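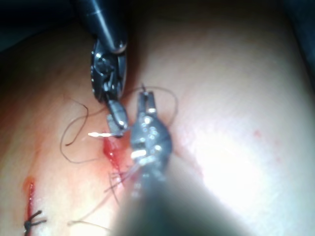
Curved needle at the incision, with the thread looped out to the left.

Home Trips Trains Museums Odd Days Out About

An Afternoon of Stitches: The Open Day at Trillgate

8 February 2023

Trillgate is two trains and a bus from my house, and the bus is the weak part. It leaves from the far side of Clollgate station, past a bakery that had sold out of everything except a kind of raisin bar, and it goes by way of every school in the county. I got to the Stojanović Building after the welcome speech, so I can't tell you anything about the vision for the next decade. I did get a lanyard.

The open day is run once a year by the surgical training center, and the poster promised "hands-on discovery for all ages." The all ages were mostly mine. The organizers had printed 300 programs and run out by lunch, so I shared one with a couple from the bus who were not ready to let go of it. There was a foyer with tables of old instruments, a blood pressure corner with a line, and a coffee urn guarded like a bank vault. There was also a talk on handwashing, which I skipped, and then felt judged about every time I passed a sink.

What I had come for was the suturing. It was listed as Wound Closure, Iro Room, second floor. The Iro Room has 40 chairs and the temperature of a greenhouse in July. By the time I found it the only seats left were in the front row, where people don't like to sit when blood has been mentioned in the program.

I sew a little. I can do a hem, and I once replaced the zipper on a tent. I went in thinking this would count for something, and for the first few minutes I followed along quite smugly. The needle is curved, so it has to be turned through the tissue along its own arc. Push it straight, our guide told us, and you will tear something. She had a calm voice and a laser pointer, and she used the pointer to keep us from looking at whatever we most wanted to look at.

Then the thread came into it and I stopped feeling smug. At home the thread stays on the needle and the needle stays in my hand. In here one pair of jaws holds the needle and a second waits close by, with their tips nearly touching, and between them there is a loop of dark thread lying wherever it likes. Everything depends on that loop. You wrap it, catch the tail, and draw it down until the knot sits flat, and you don't haul on it. A stitch pulled too tight puckers the edges, and one left loose does nothing much. I have made both kinds in curtains and lived with them.
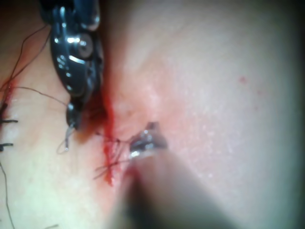

Threads across the wound, and finished stitches at the far left.

The part that surprised me was how untidy the middle of the job is. I had imagined surgery as neat all the way through. Halfway along, there are strands running over the red line in a tangle that would make me reach for the scissors and start again. Our guide said that this was normal and that we should look at the knots, and leave the thread to sort itself out. A man behind me breathed out very slowly at this point and went to stand in the corridor. He came back for the questions, to his credit, and asked about parking.

Most of the questions were better than that. Why leave tails on the knots? So that they can be found and lifted when the time comes to take the stitches out. How far apart should the stitches go? Evenly, was the answer, with the distance depending on the wound, and she would rather see a beginner take it slowly than finish first. How much practice does it take? She said she'd stopped keeping track after 2000 knots, most of them tied around the handle of a kitchen drawer.

I liked the drawer. I've thought about it a good deal, and I have tried it since, with black button thread and a pair of tweezers. The cutlery is now quite hard to get at.

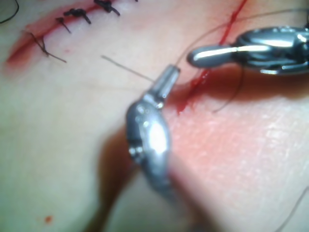 One of my neighbors in the front row leaned over to say that a closed wound was the dull part, and that her own knee had been done with staples and you could hardly find the scar. She offered to show me. I said I was sure it was very good work.

I didn't agree with her about the dull part, though. A row of black knots along a red line is a satisfying thing to look at — the tails go off in whatever direction they please, and the spacing is the bit you admire. With a fresh cut open on the same tissue, you can see exactly how much closing there is still to do. I'd have stayed for it, but each group had a fixed slot and the next one was already at the door, looking at our chairs.

Practical notes. Entry is free, the lanyard has to be given back, and the elevator is slow enough that the stairs will get you there first even if you stop on the landing. Eat before you come. The café closes before the last session and the vending machine takes only exact change. The last bus to Clollgate goes at 8, from the stop opposite the main entrance, and it was early. I watched it go, and had plenty of time to read the poster again.

Recent posts
The Clollgate Raisin Bar, Reconsidered
A Wet Saturday at the Rope Museum
Two Hours in a Button Factory
Tent Zippers: A Correction

Contact | Copyright Odd Days Out | Back to top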